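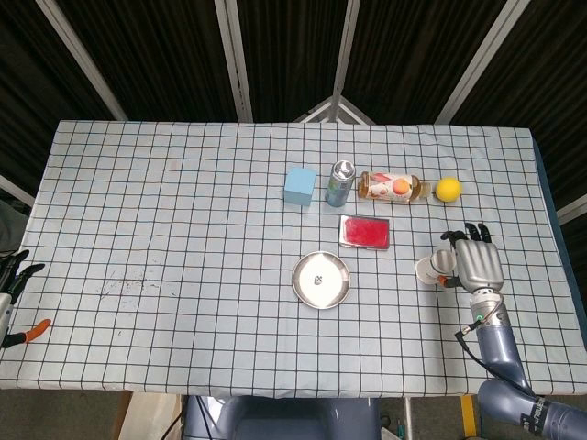 Blue block and a can, on the checked cloth

March 25, 2021

Ok so quick one before I have to get back to real work. Been chewing on the town growth thing again. Which towns grow, which ones don't, and why everybody I talk to has the cause and the effect the wrong way round.

Background if you're new. I live in Toklow. Moved here from a big metro, grew up in Bumholm, two hours up the same state highway. Same river, same weather, same kind of people more or less. Toklow is growing. Bumholm has been shrinking since before I left it. I've got opinions about this and no degree in it.

The standard story goes: jobs come, then people. You land a plant, you win. So every small place in this part of the state spends its money chasing a plant. Tax breaks, free land, a new access road that goes nowhere until the plant shows up. Bumholm did all of it. Got one too, Pletska, they made fittings for commercial freezers. 116 jobs when they opened. I remember the banner over Main Street.

And the town kept losing people anyway!

Took me years to get my head around that. The jobs were real. Decent pay. But if you stood at the light by the highway at shift change the cars all turned south. People were living down by Toklow or in between and driving up. The plant was in Bumholm and the paychecks were going home someplace else. Groceries, haircuts, kids in school, all of it somewhere else.

Why? Housing, mostly. There wasn't any. Sounds nuts for a shrinking town, I know. Plenty of empty houses, sure, but go look at them. Roof gone, or tied up between five cousins who don't speak, or the bank wants more to fix it than it would sell for after. You can have a whole street of empty houses and not one a family could move into by the end of the month. The numbers say vacancy, and somebody at the state reads that as plenty of supply. It's not supply.

Toklow had nothing special. No plant. What it had was a dull zoning change, I think in the nineties, that let people split big lots and put a second small house out back. Nobody cut a ribbon for that. But there were rentals, so teachers could start here, and nurses, and then some of them bought. My first place here was one of those back houses. Terrible water pressure. Loved it.

Then the remote people, which is the part everyone wants to talk about this year. I've seen the pieces, the big cities are emptying out and the heartland gets its turn. Maybe. I'd hold off. We've had new faces, yes. The coffee line is longer. But when I ask, a lot of them came from the next county over, or the metro an hour and a half away, and plenty had a mom or a brother here already. People move short distances. They always have. The person who throws a dart at a map and picks a river town makes a great magazine story and I've met one.

Also it matters what you mean by growth. Toklow's headcount goes up but school enrollment is flat. Older folks moving in off the farms to be near the clinic, that's a good chunk of it. They count the same as anybody in the census but they don't fill a second grade class. Not complaining, my own parents are going to be in that group if I can ever talk them into it. Just, one number going up doesn't tell you much.

Was back in Bumholm last May, first time in a while. Walked from the old depot to the bridge. The Bouazza building is still standing, three floors, brick, used to be a department store when my grandmother was a girl. Someone's put new windows in the top floor. Could be apartments. I asked at the gas station and the guy had no idea. I really hope it's apartments. If they got even a few decent units in there I think you'd see a difference on that block faster than anything the freezer people ever did.

What bugs me is the cost side. The access road for the industrial park has been in the budget my whole adult life, patching it, plowing it, and it serves one tenant. Meanwhile the water main downtown breaks every winter. I wrote to the council about it, $800 per household was the figure I worked out for the road on the back of an envelope, probaly off by some but not by enough to matter. Got a polite letter back. They're looking at adding a second lot out there.

So that's where I am. If I ran a shrinking town, which thank god, I'd quit chasing for a few years and do the boring stuff. Clear titles on the dead houses. Let people build small. Fix the pipes. Keep the library open past five. Then see who turns up.

Counterpoint, and its a fair one, from a reader after my last post on this: some places are just too far from anything and none of that will help. Yeah. I don't have an answer there. The towns out west of here past the interstate, an hour to a hospital, I don't know that lot splitting does a thing for them. Distance is real. Bumholm isn't one of those though. It's got the highway and the river and a working plant, and it's still losing. That's why I keep picking at it.

New local numbers should come out later this year and I'll do a proper post with a table, if I can get the table to work on here, last time it ate the whole sidebar.

Two other things. The comments are fixed, I think, let me know if they're not (email, obviously, not in the comments). And someone asked for the name of the county history I quoted from in the winter, I've got it on a shelf somewhere, will dig it out this week and add it at the bottom of that post.

Gotta run, meeting in 3 minutes and I haven't read the thing.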